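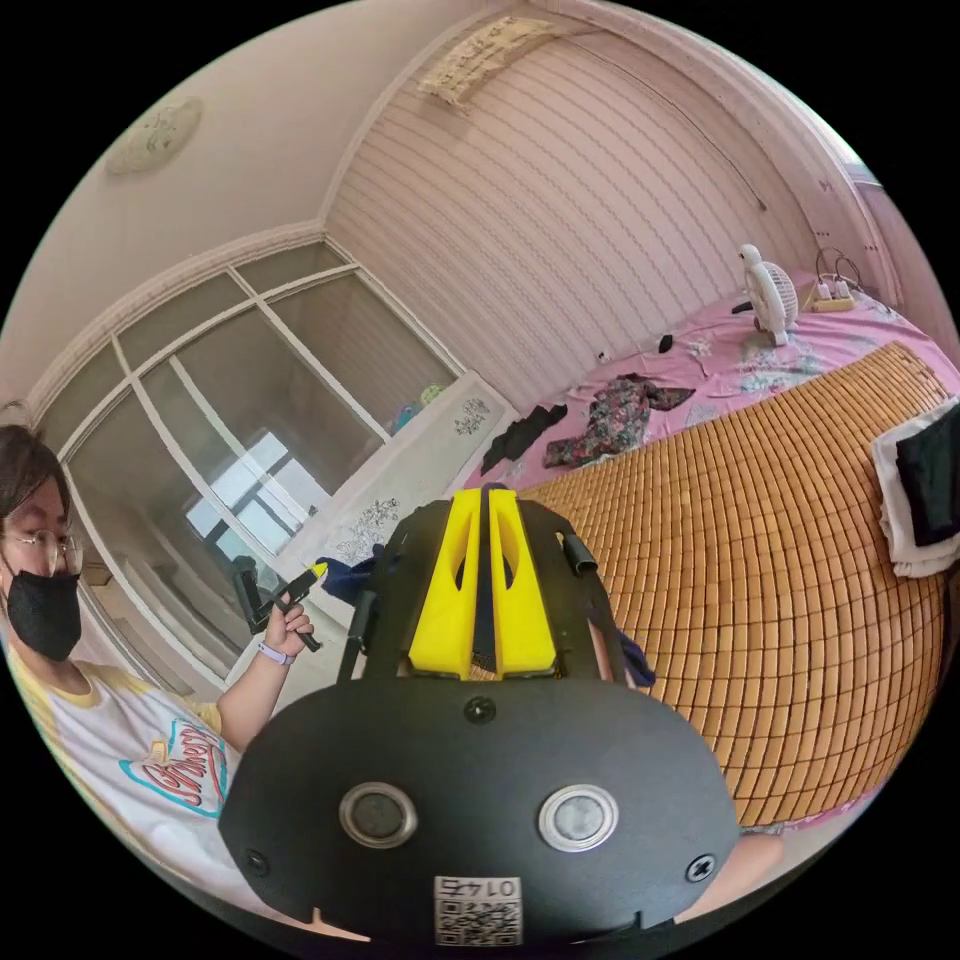
The Vundus Hand Kit is a pair of hand-held grippers for recording household work, and we've had a set on loan from Fullden since October. You get two grippers, and they're made to be used together, one in each hand or one each for two people. We've mostly gone the two-person route, in real bedrooms with real piles of clothes, and it has been a pleasure. The yellow fingers are the part I'd point to first. They're so bright that you can pick them out against almost anything, dark blue fabric and a floral sheet included, and the long cutout down each finger keeps them from looking like solid paddles in the footage. I was doubtful about the color when I opened the box. I'm not anymore!

What it's for
Laundry, beds, shelves, drawers, anything you'd do at home with two fingers and a thumb. You carry the gripper to the job, do the job with it, and the recording goes off to train a robot arm later. We bought into this way of working because dragging an arm up the stairs of a Ruvville apartment is nobody's idea of a good morning. A pair of these goes in a backpack (with room for lunch).

In the hand
The grip is on the chunky side and I like it that way. Florante Pangilinan has much smaller hands than mine and found it fine after the first session, though he did move his fingers down a little to get a lighter pull. Squeeze to close, let go to open. There's a slight springiness near the end of the travel that helps a lot with thin cloth - you can feel when you've got one layer and when you've picked up the sheet underneath as well.

Small things like socks and straps take practice. Shirts are easy from the start, and so are towels. Folding a fitted sheet is exactly as hard as it is with bare hands.

Working as a pair
This is where the kit gets fun. One person lifts a shirt by the shoulders, the other catches the hem, and after a few tries you stop talking and just do it. Hipólito Yáñez and I got through a big basket before breakfast one morning and only dropped the same sleeve twice. We agree on who leads before we start, and we swap sides halfway so the recordings aren't all the same. Keep your elbows in. Two people leaning over one bed will bump into each other.

Setup
Each unit has its own label with a code and number, so write down which one went left and which went right before you begin. Our first session took 7 minutes from bag to recording, and it's quicker now. The Tapia desktop app pairs the units and shows both views next to each other, with a plain green bar when they're in sync. I'd love a bigger bar.

What could be better
The carrying pouch is thin and the zipper catches. The printed guide skips the part about renaming sessions, so ours all had the same name for a while. And the fingers do pick up lint, which a damp cloth takes care of.

In the box
Two grippers
Two charging cables
Carrying pouch
Printed guide
Tapia desktop app (download code inside the lid)

Spare fingers are sold separately, in yellow only. Loan sets can be requested through Fullden, and they'll ask what sort of rooms you plan to work in, so have a short list ready.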